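A ordem das bênçãos e o rigor do gesto

Na comunidade de Niketholm, o estudo semanal da Mishná começa às sete e meia da noite de quarta-feira e raramente termina antes das dez. O tratado escolhido para este ciclo é Berachot, e a discussão deteve-se durante várias sessões numa questão aparentemente modesta: o que sucede quando alguém pronuncia sobre um alimento uma bênção que não lhe corresponde.

A Mishná estabelece que quem recita sobre os frutos da árvore a fórmula própria dos frutos da terra cumpriu a sua obrigação; no caso inverso, não a cumpriu. A razão reside no alcance das palavras. A árvore nasce da terra, e a fórmula mais ampla abrange-a; a terra, porém, não provém da árvore. Quanto à bênção geral – shehakol –, é válida para todos os alimentos, ainda que não deva ser usada de antemão por quem conhece a fórmula específica.

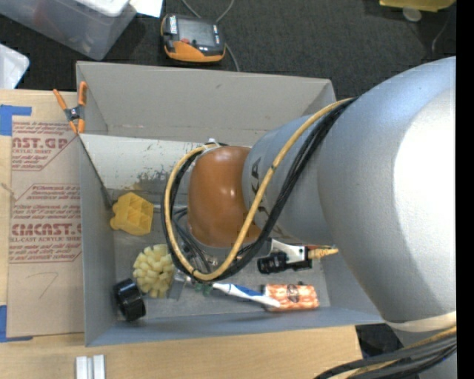 A distinção entre o que se faz de antemão e o que se aceita depois de feito ocupa boa parte das notas de Shireen Pretorius, responsável pelo programa de estudos da casa Privska. A autora dedica-lhes 108 páginas, nas quais recorre com frequência a comparações alheias ao vocabulário rabínico. 

Riaan Radebe, que orienta o grupo de leitura, prefere insistir nas fontes. Recorda que a Gemara discute o caso de quem toma um copo julgando conter vinho, inicia a bênção com esse propósito e a conclui segundo a bebida que de facto tem na mão. A questão consiste em saber se a validade depende do início ou da conclusão, e a resposta não é uniforme entre os decisores posteriores.

O ciclo prossegue até dezembro, com a leitura dos capítulos relativos à bênção após a refeição e ao convite que a antecede. As notas de Pretorius encontram-se disponíveis na biblioteca da comunidade, que reúne 797 volumes, 217 dos quais em língua portuguesa.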